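About Kárason

Kárason is a small language school in Brultstead. We teach English and Danish to adults who work in the daytime and want to learn in the evening, after they have eaten something.

The school was started by Elínborg Bisgaard in two rooms above a bakery. She had 4 students in the first month, and one of them was her neighbor. Today we have nearly 300 students in a year, and we still use the same rooms, plus the one across the hall that has the good heating.

Our groups are small. We speak from the first lesson, also with mistakes, and grammar comes when the students ask for it. Poul Bach leads the beginner courses and has written our own workbook, Nudbridge, which we print again each November with the corrections that students have sent to him.

For companies we come to your office – the lesson is then made from your own letters, phone calls and meetings.

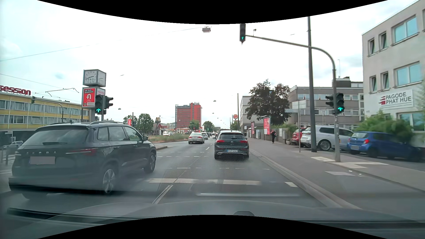

On Sunday the school is open for the reading circle. You do not need to be a student to join, and there is no fee. We have a library of 900 books, most of them easy to read, and you may keep one for as long as you need it.

New courses start when a group is full. Please write to us or come up the stairs and ask – the door is the green one.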